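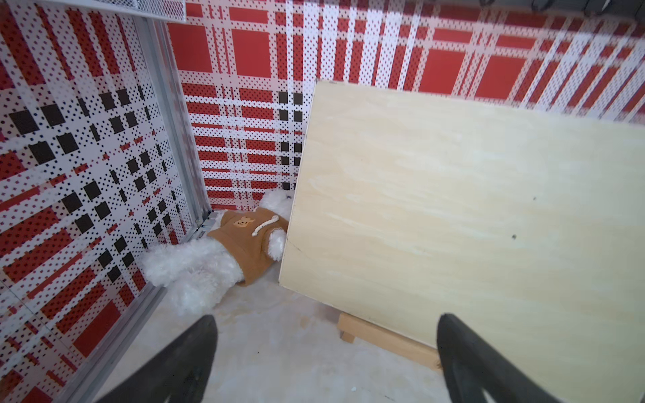
Plush dog, plaid walls, plywood board. Grippers at the ready.

6/12/19

I have now read the Trolham guidance on small manipulation cells twice, once on a train and once at a desk with a pencil, and I still couldn't tell you what it wants me to do on an ordinary morning. It runs to 176 pages. Eleven of them deal with the objects you put in front of the arm. The rest is definitions, a long annex on signage, and a flow chart that sends you back to the box you started in if you answer "partly."

I'm not against rules. I've worked in a shop where there weren't any and I have the scar on my thumb. But a good rule changes what somebody does with their hands, and a lot of what gets called good practice in robotics only changes what they type into a form afterward.

Take soft objects. The guidance says test items should be "representative and of stable geometry." Fine for a block. A stuffed dog in a hoodie doesn't have a stable geometry. It has a sleeve, a drawstring with a loop in it, and a lot of fluff, and it'll lie a different way every time you drop it. So either you leave it out, and your numbers look lovely, or you put it in and tick the box marked "deviation." I know which one most people pick. I've read their reports.

The drawstring bothers me more than the geometry. A looped cord near a pair of fingers is the kind of thing a standard should have an opinion about. Can it snag? How hard may the arm pull before it has to give up? Trolham has two paragraphs on the color of warning labels and not a word on cords, straps or handles. The old Merton checklist, which everyone made fun of because it looked like it was typed by somebody's uncle, at least had a line reading "loose ends: note them before you start." That's a rule. You can follow it before your coffee.

Then there's the background question. Bélanger (the consultancy, they did our last review) want plain walls for any vision test, and they charge well to say so. Their argument is that busy patterns make results hard to compare. My argument is that people own curtains. If red and white plaid throws your system off, I'd like to know that now, and I don't see how a rule that hides it from me counts as good practice. Keep a plain setup for comparing, sure. Just don't let anybody call it the safe one.

Jetisach has a draft out that asks for 200 trials per object, up from nothing at all in the previous version. Somebody asked at the May meeting where the 200 came from and the answer was that 400 had seemed like a lot. I wrote that down word for word. I'd trade the whole figure for a requirement to write down how each object was lying at the start, on its side or on its back, near a wall or out in the open, because a toy tucked into a corner is a very different job from one in the middle of the floor.

Comments on the draft are open for a while yet. Mine is a page and a half, mostly about cords. If you've got a soft-object procedure that people in your shop really use, send it over, even if it's scribbled on the back of something.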